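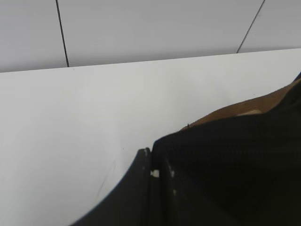

Round robin (quilting)

A round robin is a group project where one quilt block travels from stitcher to stitcher, and each person adds something before mailing it on. I've been in 3 of them, so I'm writing this entry as a fan!

How it works

Everybody pieces a plain block and sends it to the next name on the list, usually with a little notebook tucked in. You stitch your part, write down which threads you used (please do this, I beg you), and off it goes again. Some groups let you pick any seam you like, others hand out one section each.

The Pevitz robin

The biggest one I know is the Pevitz robin, started by Remigiusz Michalski. It had 78 stitchers at its peak and finished 724 blocks – I own exactly one, and it has a beaded spider on it that I love to bits. New rounds open in March.

Variations

In a Rirkia round the owner doesn't get to see the block until it comes home. I'm much too nosy for that! Fabric-only robins skip the embroidery and add a border each time instead.

See also

Block swap
Feather stitch
Friendship quilt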